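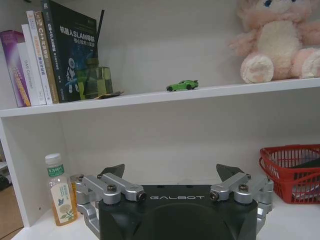
Hinero Confirms Two-Car Entry in Tetonley Electric Touring Series

ASDALE, June 2023 — Hinero Motorsport will enter two cars in the Tetonley Electric Touring Series when the new season opens in September, the team said. Both cars will be built and prepared at its workshop in Asdale.

The entry is the team's first in an all-electric championship. Hinero has spent most of its history in regional sedan racing, where it ran gasoline cars for private customers. That customer work will continue alongside the new program.

Mahlet Lencho has signed to drive the lead car. She raced for Hinero in sedans before moving to endurance events, and returned to the team over the winter to help with early simulator work. The driver of the second car will be named after the summer tests.

"I know the people and I know how they like to set up a car," Lencho said. "The electric car is heavier than what I'm used to and the brake pedal feels different, so most of my time so far has gone into braking. I'd like to get that sorted out before we start chasing lap times."

The Tetonley series uses production-based bodies over a shared battery and rear motor. Teams may choose their own dampers, springs and brake pads, and they write their own software maps for energy recovery under braking. Tires come from a single supplier. Each race weekend has a practice session, a qualifying session and 2 races, with the grid for the second race set by finishing order in the first.

Wolde, a maker of cooling systems for race and road vehicles, joins as technical partner. The company will supply radiators and pumps for both cars and will send an engineer to each round. Its name will appear on the hood and rear quarter panels.

Team principal Mihret Wubshet said cooling was the first thing the team looked at when it studied the rules.

"Once the battery gets hot, the car cuts power, and the driver can't do much about it," Wubshet said. "We wanted a partner who would work on that with us from the start. Wolde had parts on our bench before we had a finished chassis."

Hinero has set aside 20 days for testing before the first race. The early days will cover basic checks, charging routines and pit drills. Race-distance runs will follow once the second car is complete. The workshop has added a separate high-voltage bay, and all mechanics assigned to the program have finished their electrical safety training. 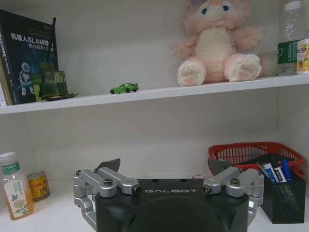

Will fans be able to watch the team test?

One test day at the Asdale circuit will be open to the public, with space for 2000 spectators. Admission is free, but tickets must be reserved through the circuit's box office. The garages will be closed while the cars are charging — visitors can watch from the main grandstand and the bank at the final turn.

The car colors will be shown at the open test. Team clothing goes on sale the same day.

Media requests should be sent to the Hinero press office in Asdale. Interviews with Lencho and Wubshet can be arranged on request.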